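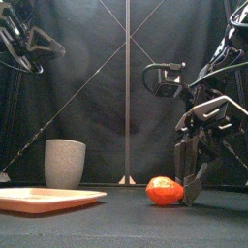
Sanne Maes wrote in to ask why her gripper drives its fingertips into the table on every third or fourth pick when the same program ran clean all through January. She has already swapped the finger pads and reloaded the old calibration file, and neither helped.

Reloading the old file is the first thing most people try, and it usually makes this fault harder to find. The steps below are the ones we use at Flevcombe for a two-finger gripper that comes down too low. Allow 32 minutes if you have done it before.

Before you start

Press the stop button and support the arm by hand before the motors lose power. A small arm will drop when the holding current goes, and a finger caught between the tip and the table hurts. If you have a second arm on the same table, park it and cut its power too.

Step 1. Read the fault log

Look for overcurrent entries on the shoulder and elbow joints. If they line up with the moment the tip reaches the table, the arm is pushing against something it thinks is further away. Write the joint angles down. You will want them in step 4.

Step 2. Check the fingertips

Close the gripper by hand and look at the tips from the side. Grip tape that has been wrapped twice adds length at the end of the finger, and the controller knows nothing of it. Torn tape is nearly as bad – a loose edge can fold under the tip. Strip it, wrap it once, and press the edges flat.
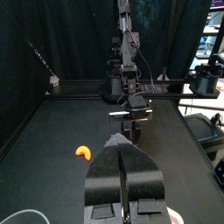
With the tape done, open and close the fingers slowly and feel for a catch. A finger that binds near the end of its travel will pull the tip to one side, and that changes the height as well.

Step 3. Tighten the wrist

Check the screws where the gripper meets the wrist. On our Tremum arm, two of them had backed out after 3000 cycles and the whole gripper sagged.

Step 4. Set the height again

Lower the arm at the slowest speed onto a 11 mm gauge block. Save the new zero, then send the arm back to the angles from step 1. The tip should stop clear of the table. If it doesn't, go back to step 3 before you change any numbers.

Step 5. Run it without an object

Do 200 empty picks at low speed with a hand near the stop. Any new overcurrent entry means the fault is still there. Only then put an object back and return to normal speed.

Updated 4/10/18: step 3 now comes before the height setting, as suggested by Senan Mac Mathúna.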